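Cahiers > Numéros > Vie domestique > Article
Rechercher dans la revue Mot, auteur OK
Février – par Dayana Chambi

3. L'éponge et son calendrier

J'en viens à la partie de l'enquête qui m'a le plus amusée, et que j'avais d'abord prévu de reléguer en annexe : à quel moment change-t-on l'éponge de la cuisine ? Je posais la question en fin d'entretien, quand les gens rangeaient déjà les tasses, et c'est là qu'ils devenaient bavards. Sur les 43 foyers visités, 19 m'ont donné une règle précise (le premier du mois, après chaque gratin, quand le côté vert se décolle). Les autres m'ont parlé d'odeur, de couleur, ou d'une belle-mère attendue pour le déjeuner.

J'ai repris la distinction de Kevin Pacheco entre l'objet « en service » et l'objet « en sursis », qu'il avait proposée pour les torchons. Elle marche encore mieux pour les éponges ! Une éponge ne part presque jamais directement à la poubelle : elle descend. De la vaisselle elle passe à la plaque de cuisson, puis au lavabo, puis au vélo ou aux bottes, et à chaque étage elle perd un coin (certains enquêtés le coupent exprès aux ciseaux pour ne pas se tromper). Carmela Cabello, qui a relu mes carnets, m'a fait remarquer que je notais toujours l'étage et jamais la personne qui décidait de la descente – elle avait raison, et je suis retournée poser la question.

Les réponses sont moins tranchées que je ne l'espérais. Dans les couples, chacun m'a assuré que c'était lui. Dans les colocations, la vieille éponge reste posée à côté de la neuve, parfois des semaines, et j'ai fini par appeler cela la « cohabitation des mousses ». La figure 2 montre une éponge beige, sans face abrasive mentionnée dans mon codage, que je classe donc parmi les mousses simples. 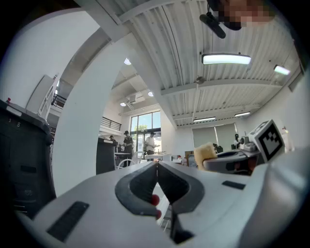 Figure 2. Éponge en mousse beige, à surface texturée.

Reste la question du prix, que j'ai gardée pour la fin parce qu'elle m'embarrasse un peu. Je m'attendais à ce que les foyers qui achètent par gros lots changent plus souvent, et mes 712 lignes de relevé ne disent rien de tel. Hernán Arango y voit un effet du placard : le lot est rangé trop haut, on l'oublie, on en rachète un. L'idée me plaît bien, mais je n'avais pas mesuré la hauteur des placards, et je la laisse à qui voudra revenir avec un mètre ruban. Je note seulement que deux enquêtés ont retrouvé un paquet entier pendant notre entretien, en cherchant le sucre.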